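¿Cómo se le enseña algo a un robot?

¡Hola otra vez! Hoy os cuento lo que hago casi todas las tardes en el taller de Pisent: darle clase a un brazo robot. Sí, clase, como en el cole, pero sin pizarra.

Hay dos maneras. La primera es cogerle el brazo y moverlo yo, despacito, como cuando alguien te lleva la mano para aprender a escribir la letra a. El robot va apuntando cada movimiento en su memoria. La segunda es mi favorita: me siento con un mando y lo manejo desde lejos, ¡igual que un coche teledirigido!

¿Y basta con una vez? Qué va. A nuestro robot, que se llama Prarrero no, ¡Prarero, con una sola erre!, le enseñé 50 veces a coger un muñeco y todavía se hacía un lío. En junio ya llevábamos 700 intentos y la cosa iba mejor. Queremos llegar a 1000.

Además hay que cambiar el muñeco de sitio a menudo, un poco más allá, un poco girado. Si lo pones siempre igual, el robot se aprende ese rinconcito y nada más. Para eso nos vienen genial las cintas azules pegadas en la mesa, que hacen cuadrados como los de un tablero.
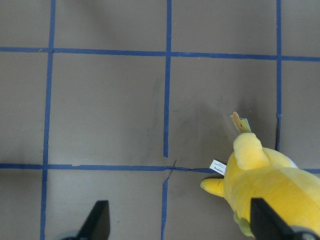
El peluche amarillo, con sus etiquetas, y los dos dedos negros de la pinza bien abiertos.

¿Quieres probar en casa? Tápate los ojos y que alguien te guíe la mano hasta un juguete. Luego inténtalo tú sin ayuda, ¡a ver si te acuerdas del camino!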